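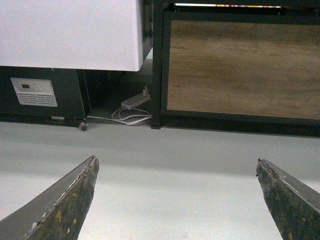 Revised floor rules for mobile robots at the Gislow practice store take effect in April, and they apply to every team that books time there. The biggest change covers cords. Power strips and loose cables, like the ones coiled on the floor between the white appliance and the wood-panel cabinet, must be raised or covered before a wheeled base enters that aisle. Finger pads are checked at the start of each shift. Peeling or frayed tips get logged and replaced, even if the grip still feels fine. The store covers 2,425 square feet, and the rules apply to all of it.
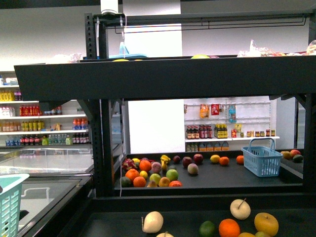 By the Ibarra Newsletter staff | Practice and Safety

Shelf work has its own section. Loose fruit may share a shelf, as the apples, lemons and oranges do on the dark gray rack, but baskets on the same shelf go in the setup notes. Plastic bags stay off any shelf in use for a timed run. Teams must keep 5 feet clear around a moving arm. The old rules drew over 170 comments, mostly on cords and bags. Printed copies are at the front desk, and questions go to the Prelumach safety line, extension 435.

We use cookies to improve your visit. By continuing, you accept our cookie policy.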